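My mother-in-law called in June to ask if she should wait on buying a new dryer, because surely the robot that does the whole job would be out by Christmas. She had seen a video. Everyone has seen a video. I write a small column about gadgets, so I'm the one who gets the call, and I told her to buy the dryer.

I've been thinking about that call ever since, mostly while doing laundry. I timed myself one evening (yes, this is what I do for fun) and a full basket took me 43 minutes to fold and put away, with the radio on and 2 phone calls. I wasn't paying attention for most of it. My hands just know where the collar of a shirt is, even when the shirt is inside out and knotted up with a pillowcase.

That's the part machines still have trouble with, I think. A box is a box from every side. A sweater is a new shape every time you drop it! You can show somebody one way to pick up a mug and they're set for life, but a pile of cloth hides its own edges, and you have to tug at it a bit and guess.

So a lot of the work right now is people doing chores with grippers in their hands, so that there is something for the machines to learn from. I like this more than I expected to. It's so ordinary. A table, a basket, some clothes.
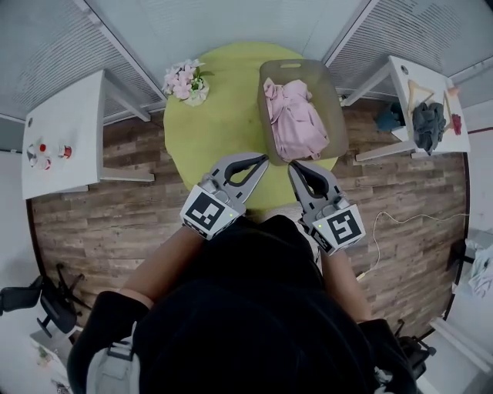
Two grippers, one basket, and a pink garment to deal with.

Try it at home with a pair of kitchen tongs in each fist and you'll see what I mean. I gave it a go with a T-shirt and it took me 6 tries to get it onto a hanger, and I've been hanging up T-shirts since I was a kid. You lose all the feeling in your fingertips. You find out how much you were leaning on your thumbs.

My friend Marama Pomare runs the linen room at a small hotel in Stedton and she's a lot less patient with all this than I am. Her view is that a machine that folds 100 identical towels is fine and she'd take one tomorrow, but the towels were never the problem. The problem is the bathrobe with the belt missing, and the sock in the duvet cover. I think she's right about the hotel. I'm a little more hopeful about houses, where nobody checks the corners and a bad fold is still a fold – my own drawers are proof of that.

Would I let one loose in my bedroom this year? No. Would I pay for one that got the clean stuff out of the basket and onto hangers, slowly, while I was at work? I would, and I wouldn't care if it took all afternoon. I'd even come home and redo the collars.

My mother-in-law got the dryer, by the way. She says it's loud.

Contact | © Prendergast Columns | Back to top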